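Workshop > Housekeeping > Checklists > Shared hobby room walk-through

Shared hobby room walk-through, with my comments
Last gone over: 16/09/2020

I do this one with a mug of tea in my hand and it still gets done, so please don't be scared of it. I've typed it up the way I scribble it, which means some items get one word and some get a rant. Mark each line OK, FIX or ASK. If you mark ASK, write down what you're asking! The last sheet had an ASK next to "door" and I still have no idea.

DOOR AND FLOOR

Door opens all the way without hitting anything. OK. The Clorkport crates that used to live behind it have gone down to the basement.

Walkway clear from door to far wall. OK.

Mat lies flat. FIX. One corner curls up. I've put tape on it three times (different tape each time) and it curls right back, so I'd like to just buy a new mat.

Fire extinguisher on its hook, needle in the green. OK.

Emergency card by the door. FIX. It says to call 911, good, but the street address under it has faded so badly I had to hold it up to the window. That's the half people forget when they're rattled, so I'm going to rewrite it in fat marker.

POWER

Wall outlets, no cracks, no scorch marks. OK.

Power strips not plugged into other power strips. OK now. It was not OK when I walked in.

Cords not pinched under furniture legs. OK.

Space heater unplugged and put away. OK. It comes back out in November and not one day sooner, please, I don't care how chilly your fingers are.

SHELVES

Unit steady when you give it a push. OK. I push at shoulder height with one hand. No need to wrestle it.

Heavy stuff low, light stuff high. ASK. I'd like to agree on what counts as heavy. My own rule is that if I grunt, it goes at the bottom.

Bottles capped and upright. OK for caps, FIX for where they are. I really don't like bottles riding on top of a bin. You slide the bin out, you forget what's on the lid, and there you go. Bottles get their own spot on the shelf from now on, with a label you can read from standing.

Clear bins only. OK. I fought for these and I'm still pleased with them! The old gray Lelance tubs were sturdy, but you had to pull out every one to find anything.

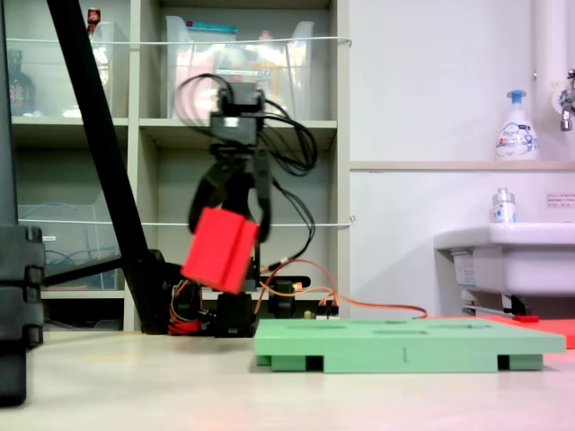
The mixed bins are my next project, because once small containers and packages start sharing a bin everything sinks to the bottom and you end up rummaging with your whole arm. Cables in a bin of their own is how I'd like all of it to go, one kind of thing to a bin.

TABLE

Top wiped, no sticky patches. OK.

Wires on the table kept back from the front edge. ASK. Whoever is working there, have a look where your sleeves go when you reach across.

Trays and boards stacked when you're finished for the day. FIX. Flat things wander.

Table doesn't rock. OK, with the folded card under one leg. I know, I know.

WALL AND LEDGE

Nothing stored on the ledge. It's narrow and it isn't a shelf, even if it looks like it wants to be one.

Next walk-through in 7 weeks. I'll bring the tape.

Comments (3)

stirnorier_bench: Agree on the bottles. Could we write the date opened on the labels too?

tealeaf: I was the "door" ASK, sorry. I wanted to know if it's supposed to lock by itself.

Ok: Please don't buy the same mat again, get a heavier one with a rubber back.

Recent items
Labels you can read from standing
How I sorted 4,000 loose screws
Stirnorier vise: cleaning and oiling
Basement crate list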